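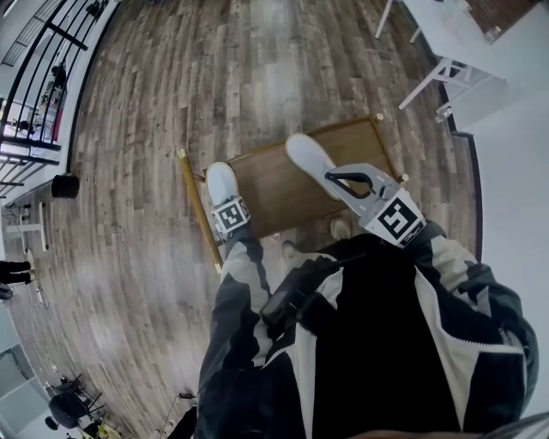 Els Verbruggen wrote after her first winter with the Hetari that she had stopped getting up to move the heater, and that the hallway end of her unit was now as warm as the lounge.

Hetari Panel Heater, Wall Mounted
Supplied by Viltstead

The Hetari is a fixed electric heater for bedrooms, studies and small living areas. It is intended for indoor use in dry rooms and must not be installed in a bathroom or laundry.

Height: 71 cm
Depth from wall: 6 cm
Heat settings: 5
Colour: white or charcoal
Warranty: 5 years, parts and labour

Installation
The heater must be fixed to a solid wall or to studs, with a clearance of 20 cm below the unit. Curtains and furniture should be kept well away from the front grille. Hard wiring must be carried out by a licensed electrician – a copy of the certificate is required for any warranty claim.

Timer
The timer holds 6 programs. Settings are retained during a power failure.

Delivery
Metropolitan orders placed before noon are dispatched the same day. Saturday delivery is available at extra cost. Regional customers should contact Willy Declercq in the Viltstead freight office for a quote.

Related products: Iturra towel rail, Stideck wall thermostat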